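Fridge door seals, part two. The compressor on the old Halás in the back kitchen had been running for most of the afternoon, and the meter put it at 800 Wh a day against 123 for the little Gitik.

The gasket had gone stiff along the hinge side - a strip of paper slid out with no drag at all. Esten still list the profile, cut to length, up to 100 cm per piece. I ordered two, mitred the corners at 45 degrees and warmed them with a hairdryer before pressing them into the channel.

Leave the door shut for 12 hours afterwards. The magnet strip needs that long to settle, and opening it early leaves a wave in the lower corner. Clamon sell a silicone grease for the hinge side. Use very little.

Next month I'll log the Halás again with the thermostat one notch lower.
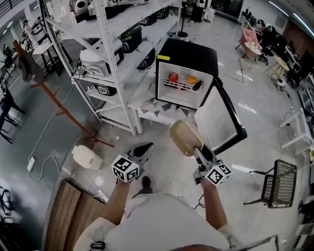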